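Lusberg Wire Mug Rack

A small countertop rack for mugs, made of thin black metal rod. The Lusberg is an open rectangular frame with vertical dividers, so each mug has its own place and the handles stay out of each other's way. It ships in one piece and there is nothing to put together.

We started carrying the Lusberg after customers kept asking for something narrower than the Baudry shelf. The Baudry holds more, but it needs a good stretch of wall and four screws. The Lusberg sits on the counter — or inside a cupboard if the shelf is deep enough — and you can move it when you need the room.

Which mugs fit

Straight-sided mugs of ordinary size are the best match. Very wide soup mugs will sit on top of the dividers instead of between them. Espresso cups are too small and tend to lean. If your mugs have an unusual shape, measure across the widest part, handle not included, and write to us before ordering.

Finish and feet

The rods have a black powder coat, smooth to the touch. Four clear pads come in a small bag taped to the base. Put them on before first use, especially on a painted or oiled counter. Spare pads are sold in packs of 5.

Cleaning

Wipe with a damp cloth and dry it. The rack is not meant for the dishwasher. Water that sits at the joints will mark the coating over time, so let mugs drain somewhere else first and put them in the rack once they are dry. Steel wool and scouring powder will scratch the finish.

White mugs show up well against the black wire, and they are what most people buy along with it. Mugs are sold separately.

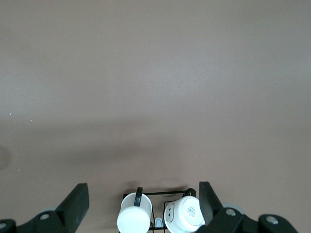

Delivery and returns

Orders leave our warehouse in a flat-sided carton with paper padding. Unused racks can be sent back within 30 days. The coating and the welds are covered for 25 months from delivery. Keep the order slip, as we need the number on it for a claim.

Questions about sizes or larger orders for offices and cafes go to Sandrine Pichon at the Braltness shop desk. She can also set aside racks from the next shipment, due in May.

Related items

Baudry wall shelf, black
Cellholm white mug, single
Cellholm white mug, set
Clear pads, pack of 5
Braltness drying mat, gray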